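I finally started learning to cook with water chestnuts and I have to tell everyone, so: a thread.

I grew up thinking they only came in a can, sliced, floating in a stir-fry and tasting like wet paper. Then the produce market in Hekthorpe put out a bin of fresh ones and I bought 20 on a whim. Oh my gosh. They're SWEET. Like a coconut and an apple had a very crunchy baby.

Picking them: squeeze every single one. You want rock hard all over. Any soft spot and it goes back in the bin. I still lose one or two per bag once the peel comes off, so buy extra.

Peeling: rinse off the mud first (there will be mud). Slice off the top and bottom, then go around the side with a small knife. Drop them straight into cold water so they stay white.

My first batch took me 17 minutes and I was so proud!

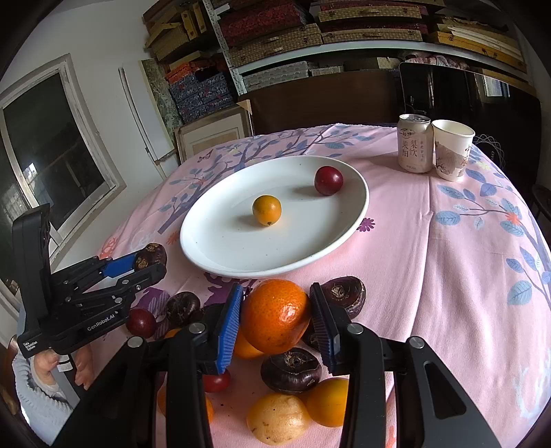
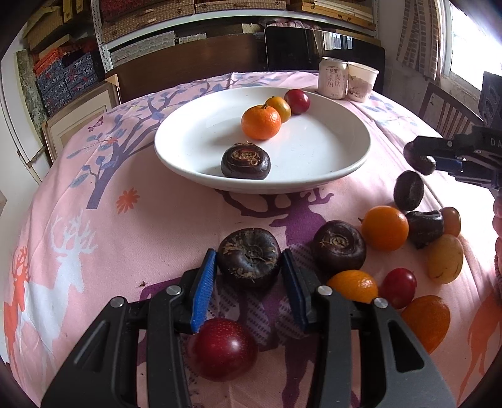
Raw is my favorite, and I'll eat them like candy. After that comes salad — thin slices, a little salt, lime, whatever herbs are wilting in the fridge. They also love citrus. A water chestnut and an orange mandarin on the same white plate is pretty much my whole salad plan: chop both, add chili flakes, done in 3 minutes.

For hot food, throw them in right at the end. The great thing is they stay crunchy even if you forget about them. I left some in a soup all Sunday afternoon and they still snapped.

Dumplings! Mince a handful into the filling. You get these tiny crisp bits in every bite and I can't go back to plain.

Next up is the steamed cake, the wobbly see-through kind. I found the flour at a shop in Kerside and I'm trying it this weekend. If you've made it, please tell me how much sugar you use, the recipes I've found are all over the place.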